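Final Report, Section 4: Collecting the Plate Task

Our group was Ghizlane Berrada, Kidus Gebretsadik and Chiyo Oshima, with Benedita Teixeira as advisor. We chose a plush rabbit and a plate as our first task. A soft toy changes shape when it is gripped, and our earlier code for the Trusis controller assumed rigid objects.

The goal was 100 demonstrations by the end of July. We reached 70 before the arm had to be recalibrated, and we kept only those for training.

The rabbit and the plate, once in the left hand's grip and once with the hand open:

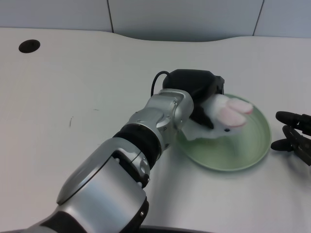
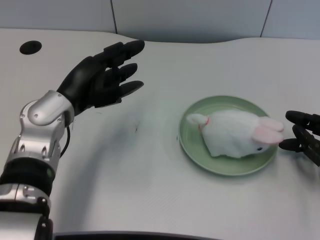 Most of our trouble came from the approach angle. If the hand came in too flat, the fingers pushed the toy along before they closed. Kidus rewrote the wrist limits so the hand could tilt more, up to 70 degrees – this helped, but it made each run slower. We also shortened the log files, which had been filling the lab computer.

The second problem was timing. One demonstration could take up to 180 seconds when the operator was new. Chiyo wrote a one-page practice sheet, and new operators had to work through it before their runs were saved.

We did not get to two-handed pickup. Ghizlane has a partial script for it in the Fellard folder, and next year's group can start from there.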